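Grusteck to Open Second Panel Finishing Shop in Zikthorpe

Grusteck will open a second finishing shop in Zikthorpe in July, adding 23 jobs to its current staff of 58.
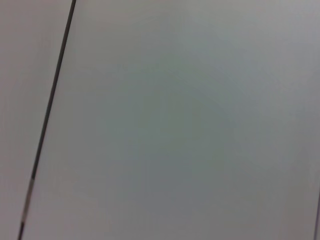

What the new shop will do

The Zikthorpe shop will cut, coat and pack wall and door panels for the company's Collet line. Orders for the smaller Calo line will stay at the main plant.

"We ran out of floor space last year and have been turning down larger orders," said Kerubo Tanui, managing director of Grusteck. "Zikthorpe gives us room for 2 more coating lines and a proper loading area."

Quentin Besnard will manage the site. He has been with the company for 5 years and now runs its packing department.

Hiring

Openings include machine operators, finishers and a shipping clerk. Training is paid and takes place at the main plant. Applications are open now through the Grusteck office.

Existing customers will keep their current sales contacts and account numbers.

Press contact

Haris Yordanov, Grusteck press office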